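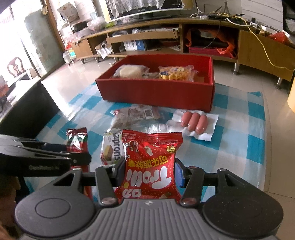
Home | Catalog | Journals | Help Desk | My Tickets

Ticket 337 – Full text of theology monograph not opening for seminary readers
Product: Florkance Reader
Institution: Geltum Seminary Library
Opened: 2020-04-05
Priority: High
Status: Resolved

Reported by Dewanti Nair, Geltum Seminary Library:
Students in the doctrine of creation seminar are unable to open chapters four through seven of the Menon volume on Augustine and the eternity of God. The table of contents and the first three chapters load as expected. From chapter four onward, readers receive the message "Your institution does not hold this item." Our license covers the complete book and was renewed in January. The seminar has 20 students, all of whom are working off campus.

Response from Valentina Godoy, Fillberg Support:
The license has been confirmed as active for the complete volume. Please have one reader sign out, clear stored site data, and sign in again through the library proxy.

Dewanti Nair:
Completed with two readers on different browsers. The result is the same. The Greek and Latin footnotes in chapter three also display as empty boxes – this may be a separate matter.

Valentina Godoy:
Chapters four through seven were listed under the identifier of the earlier printing, which your library does not hold. The record has been corrected. Please allow 30 minutes and test again.

Dewanti Nair:
All chapters now open, and page 52, which had been assigned for discussion, can be printed. The footnotes are unchanged.

Valentina Godoy:
Thank you for confirming. The footnote display has been moved to a separate ticket and assigned to the fonts team. This ticket is closed.

0 comments | 3 shares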